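One base, two heaters: questions to a designer of small breakfast appliances

19 June 2020

The product manager for breakfast appliances at Hetberg has spent five years on a single category: machines that heat bread or fillings on one side and boil something small on the other. The company sells them to people with one free socket and very little worktop. We spoke by telephone about layout, wattage and cleaning.

The starting point, the manager said, was a survey of rented flats carried out with the retailer Noonan. It covered 223 kitchens. "We asked for the clear length of worktop next to a socket. In many of them it was shorter than a toaster and a kettle placed side by side. That fixed the length of the base before we had drawn anything."

The power budget came next. The pot side of the current model is rated at up to 800 watts, and the grill side takes what remains of the allowance for the whole unit. Both sides can run together. "People expect a small pot to boil as fast as a kettle. It won't. It will bring two eggs and a little water to the boil while the bread is browning, and the two finish at much the same time if you start them together."

Each side has its own control. An earlier prototype, built by the contract manufacturer Gavix, used a single dial with a selector switch. Testers left the selector in the wrong position and heated an empty plate. "Two knobs cost more. There are two spindles and two holes to seal. We kept them and took the money out of the packaging."

On the question of materials the manager was brief. Painted outer surfaces are easy to wipe but mark if a metal spatula is dragged across them. Knobs are ridged so that a damp hand can turn them. The feet lift the base clear of the table, and the gap matters for two reasons: air has to pass under the heaters, and spilt water has to go somewhere other than into the housing. "We tested four heights of foot. The lowest looked best in the catalogue and failed on temperature."

The pot has a long handle, and I asked whether this was sensible on a machine meant for crowded worktops. 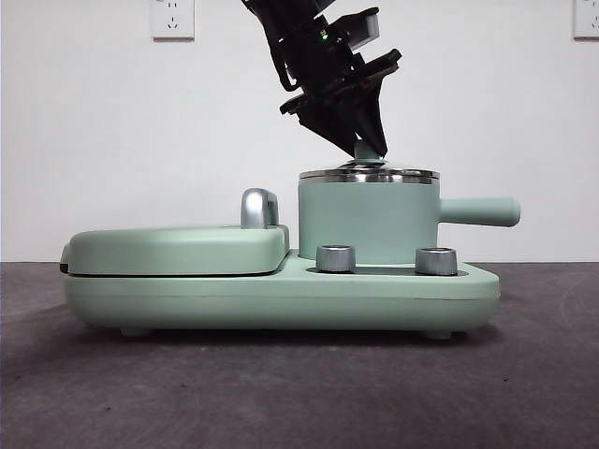 "A short handle gets hot and a folding one works loose. So it stays long, and it points away from the grill. If you turn it over the grill lid you can't open the lid, and your hand is in the warm air when you pick the pot up. Some owners turn it towards the wall. That is acceptable as long as there is clearance."

The lid of the pot caused more correspondence than any other part. Milk boils over in a small vessel very quickly, and the manual issued in January now says to leave the lid off for milk and porridge. For eggs and vegetables it should be on. The knob on the lid is screwed from the inside and can be replaced. "Tighten it by hand. With a tool you will crack it."

Cleaning instructions are plain. Unplug the unit, let both sides cool, lift off the pot and wash it by hand. The recesses beside the controls collect crumbs, and a dry pastry brush is better there than a cloth – a wet cloth turns crumbs into paste. The base must never go under the tap.

A successor is being developed under the working name Karnametti. The manager would confirm only that the base will be the same length and that the mains lead will leave from the back. Spare lids and knobs for the present model will remain in stock.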